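Can a former county staffer lobby the same office a few months after leaving?

Posted in Local Government – May 7, 2019

Trying to figure out if this is even against a rule. Our county commission (Ziltosthorpe) had a deputy policy chief who quit in November. He's now doing "government relations" for Trarken, which is bidding on the records software contract. He helped write the requirements for that contract. I have the meeting minutes, 56 pages of them, and his name is all over the thing.

I was told there's a cooling-off period but the clerk's office couldn't tell me how long or who enforces it. Anyone dealt with this? Don't want to file something dumb and get laughed at.

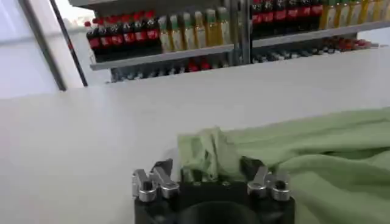

Also he hasn't registered as a lobbyist as far as I can find. The county list has 19 names on it and his isn't one. Could be the list is just old.

3 answers

Answer 1 – from Vesow

Happens everywhere, good luck. They all do it, both parties. My cousin's town had the same thing and zero happened.

Answer 2 – from a former ethics board clerk (accepted)

OK so there's usually two separate questions and people mix them up.

First, the cooling-off rule. Covers contacting your old office for pay. Length depends on your state and county code – where I worked it was 24 months for senior staff, less for everybody else. Look in the county code under "post-employment" or "former officers", not under lobbying. Check if "deputy" counts as senior staff, ours had a list of job titles in an appendix.

Second, the particular matter rule. If he worked on that exact contract, a lot of codes bar him from it for good, or for as long as it's open. This is the one I'd lead with. Your minutes are good evidence that he took part, so mark the page numbers and attach just those pages. Dont send all 56.

Working at the company isn't usually the violation. Contacting the county for them is. So you want something showing contact: visitor logs, calendar entries, emails. Public records request, keep it narrow, name the months. I've seen a wide one come back with a $2,110 copying estimate and the guy just gave up.

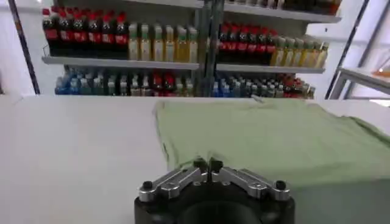

Does he have to register if he only does it part time?

Depends on the threshold in your code. Some go by hours, some by how much he's paid, and some only count direct meetings with officials. Drafting memos for somebody else to deliver often falls outside it, wich is a pretty big hole.

File with the ethics board if you have one, otherwise the county attorney. Stick to dates and documents. Leave out the party stuff, they'll skim past it.

Answer 3 – from Delić

Agree with most of the above. One thing to add – ask if he got a waiver. Ours were handed out by the board and sat in a seperate file, never posted online. If he has one your complaint's mostly dead, but the waiver itself should be public record so at least you'd see who signed.

And check the bid deadline. Once the contract's awarded it's a lot harder to get anyone to care.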